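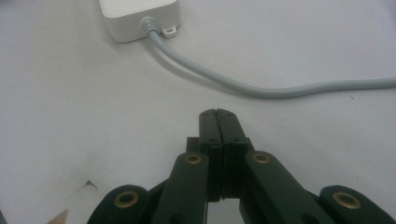

How Does Wi-Fi Get Around Your House?

When you watch a video on a tablet, no wire connects the tablet to the internet. The video still gets there. It travels the last part of its trip through the air, as radio waves.

What is a radio wave?

A radio wave is a kind of light that your eyes can't see. It moves as fast as the light from a lamp. Radio, television, cell phones and Wi-Fi all use radio waves, but they use different ones so that they don't get mixed up.

Waves can be long or short. Drop a pebble in a pond and you will see ripples spread out in circles. The space from the top of one ripple to the top of the next is called the wavelength. The waves used by Wi-Fi are shorter than your arm. The waves used by some AM radio stations are longer than a football field.

What does a router do?

A router is the box that sends Wi-Fi around a home. It is usually joined to the internet by a cable that comes in from outside. The router has two jobs. First, it takes messages from the cable and sends them out as radio waves. Second, it listens for radio waves from your tablet, laptop or game console and sends those messages back down the cable.

The part that sends and catches the waves is called an antenna. Some routers have antennas that stick up like rabbit ears. Others have them hidden inside the case. Your tablet has antennas too, tucked in near the edges where you can't see them.

Messages in small pieces

A video is too big to send all at once. It gets chopped up into little pieces called packets. Each packet carries a label that says where it is going, a bit like the address on an envelope. When the packets reach your tablet, the tablet puts them back in the right order. If one gets lost, the tablet can ask for it again.

Sometimes a video stops and a little circle goes round and round. That means the tablet is waiting for more packets.

Why is Wi-Fi weaker in some rooms?

Radio waves spread out as they travel, and they get weaker the farther they go. Think of someone talking to you from 5 feet away, and then from 50 feet away. The voice is the same but it is much harder to hear.

Walls make a difference too. Radio waves go through wood and drywall fairly well. Brick and concrete soak up more of the wave. Metal bounces it back, so a refrigerator or a big mirror can leave a weak spot behind it. Water also soaks up Wi-Fi, and that includes fish tanks.

A microwave oven can get in the way while it is running. It uses waves that are close to the ones many routers use, and a small amount can leak out. The leak is too small to hurt you, but it can be enough to slow down a video.

Two kinds of Wi-Fi

Many routers send out two kinds of waves. One is called 2.4 gigahertz and the other is called 5 gigahertz. Gigahertz is a way of saying how many waves go by in one second. One gigahertz is a billion waves each second.

The 2.4 kind reaches farther and gets through walls better. The 5 kind can carry more, but it fades sooner - so it works best when you are near the router.

Try it: make a Wi-Fi map

You will need paper, a pencil, some crayons and a phone or tablet. Ask a grown-up before you start.

1. Draw the rooms of your home as if you were looking down from above. Mark where the router is.
2. Stand next to the router and look at the Wi-Fi sign on the screen. Write down how many bars are lit up.
3. Walk to another room, wait 15 seconds, and look again.
4. Do this in every room. Color strong spots green, middle spots yellow and weak spots red.

Now look at your map. Which walls are between the router and the red spots? What would happen if the router were moved to the middle of the house, or up on a shelf? Leave the router and its wires alone yourself. If you think there is a better place for it, show your map to a grown-up.

Words to know

Antenna: the part that sends or catches radio waves.
Packet: a small piece of a message.
Router: a device that passes messages between your home and the internet.
Wavelength: the distance from the top of one wave to the top of the next.

Page last checked July 22, 2020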